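Home | Guides | Laundry | Repairs | Contact

How to Set Dye in Dark and Red Cotton Before the First Wash

By Farzana Sheikh
July
912 views | 20 comments | Share

New cotton in deep shades often carries loose dye. The procedure below removes most of it in one session. It does not apply to wool, silk or anything marked dry clean only.

Test first. Dampen a white cloth, press it on an inside seam for a minute and check for color. If the cloth stays white, wash the item normally.

1. Fill a sink with cold water. Hot water loosens more dye.
2. Add dye fixative at the dose on the bottle. Vinegar and salt do not fix modern cotton dyes.
3. Submerge the item fully and move it every few minutes. Folds that trap air will treat unevenly.
4. Leave for 20 minutes, then drain.
5. Rinse in cold water until it runs clear. Heavy reds may need five or six rinses.
6. Spin on low and dry flat, out of direct sun.

Treat one color per bath. Dye released by a red item can settle on anything else in the water.

Sort again before the regular wash. Black and red may share a load only after both pass the white cloth test. 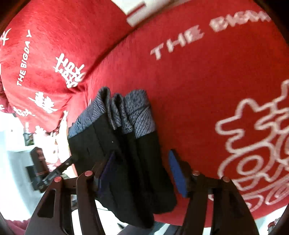

Black garment with a patterned edge, on red fabric.

Turn items inside out for the next three washes and keep the machine on cold. Repeat the cloth test after the third wash. If color still transfers, wash that item alone.

20 comments | Share | Print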